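Crossing the Redlow Strait: your questions answered

Since the boundary talks between Redlow and Gatti were put off, we have had a lot of letters from people who sail, fish or travel by ferry between the two shores. The answers below set out how things stand. We change this page when the rules change.

What is the dispute about?

Both sides agree on the boundary at the northern and southern ends of the strait. They disagree over the middle stretch, where the old treaty line passes close to the Dokilcombe sandbank. The bank has moved over the years. Redlow says the line should stay where it was first drawn, and Gatti says it should follow the deep channel.

Is the strait closed?

No. Ferries and cargo ships are using it as normal. The only part that is shut is the waiting area east of the sandbank, where ships used to anchor until a berth came free. They now wait outside the southern entrance.

Who is leading the talks?

Nives Farina speaks for Redlow and Guido Piras for Gatti. Myfanwy Watkins chairs the meetings. She cannot impose a settlement, but she can put a proposal in writing and ask each side to reply to it.

Why were the talks put off?

The two delegations could not agree on which charts to use. Gatti wanted a new survey of the channel first. Redlow was willing to have one, but only if the existing line stayed in force in the meantime. The next meeting is planned for December. 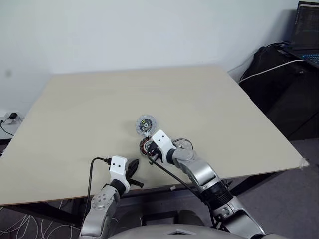 Until then the temporary arrangement applies, and it covers everyone who uses the middle stretch, whatever flag they sail under. It was signed by both delegations and can be ended by either of them with written notice.

Do I need a permit to sail through?

Not if you keep moving. Yachts and small motor boats can pass without one, provided they stay in the marked channel. If you want to anchor or dive in the middle stretch you need permission from both harbour offices. One is not enough - boats have been sent back for carrying only the Redlow form.

Can I still fish there?

Boats licensed before the talks began may fish on their own side of the treaty line. No new licences are being given out. There are 360 boats on the joint list, and you can ask either harbour office whether yours is one of them.

What happens if a patrol boat calls me?

Answer on the channel they used to call you, give the name of your boat and your last port, and follow the instructions. Patrols from both sides may ask to see papers. If you think you were stopped unfairly, make a note of the time and your position and write to the harbour office on that side.

Are the ferries affected?

The Protero ferry runs to its usual timetable. Foot passengers need a passport or identity card, as before. The Tuesday freight sailing now takes the longer southern route and arrives later in the evening.

When does the old treaty run out?

In 2085. Some reports have said it lapses if the talks fail, but there is no such clause in the text. Érica Aguiar, legal adviser to the chair, confirmed this to us in writing.

Who can I contact?

Questions about permits should go to the harbour office at your port of departure. For corrections to this page, write to Sveva Donati at the news desk.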